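Thread on charge controller losses in small off-grid PV. Test setup: one 340 W panel, one 27 V nominal battery bank, a Fosar MPPT unit. Logging by Raelene Katene.

1/ The datasheet gives peak conversion efficiency. Peak occurs at one operating point. Most of a cloudy day is spent well below it.
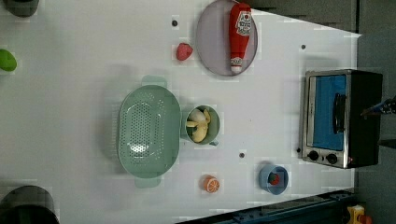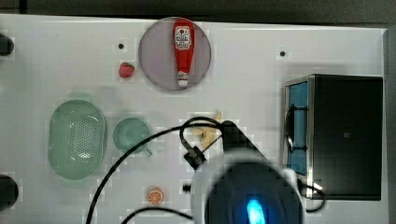
2/ At low input the controller's own draw dominates. Ours used 6 W with the display on. At dawn that was most of what the panel made.

3/ Turning the display off helped more than re-aiming the panel. Check the idle figure before you buy — it is usually in the footnotes.

4/ Tracking sweep interval matters too. Fosar ships it at 29 seconds. Under broken cloud the unit sat on a stale voltage between sweeps. We shortened it and will rerun in March.

5/ Cable loss was measured separately and is excluded from all of this. Murray Kereama has the shunt readings.

6/ Next: same panel, Fukudon PWM controller, same cable run. Raw logs go up once the timestamps are fixed.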